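Laundry Corner at Clivov

We papered the folding nook in August. The print is Premine's large floral — black ink lines filled in with pink, golden orange and gray-blue.

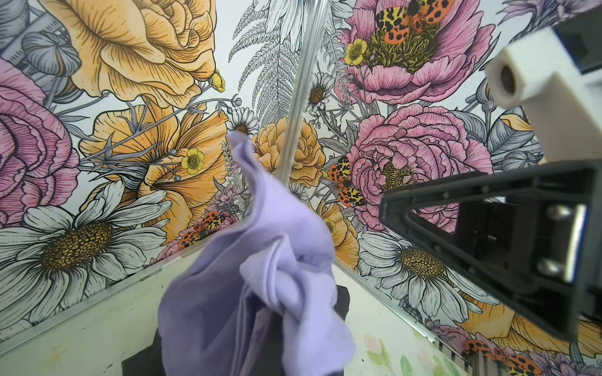

The corner
Lavender-purple cloth against the daisies. A big orange rose fills the upper part of the left wall, and there's a small spotted moth lower down.

The paste
Brokon, mixed thin. One tub did both walls.

Filed under: Home Projects | Wallpaper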